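The Yellow Dish
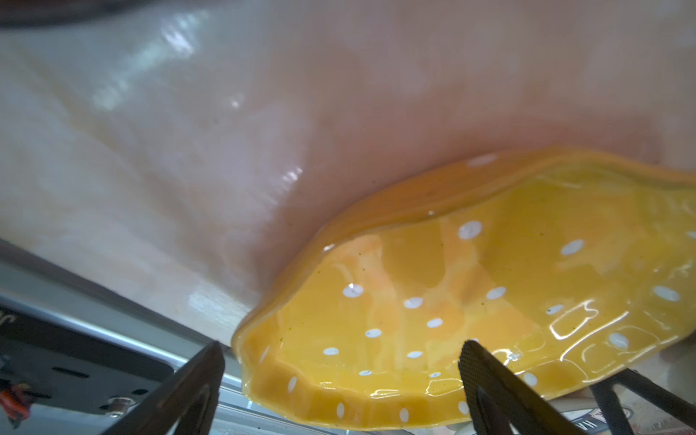

By Kourosh Sharifi
2021-10-30

The arm at Goltmont took the dotted dishes first, because they broke the most. Gumaro Valdovinos had packed them for 24 years. Now he sat on a stool beside it and pressed a green button when it stopped.

It stopped at a yellow one with a wavy rim. He checked the glaze and found a few dark specks.

"Second shelf," he said, out of habit. He used to say it to Baptista, who had left in September.

The arm waited. He pressed the button, and it went on to the next dish. At noon he ate at the long table with two people from the office and asked them their names.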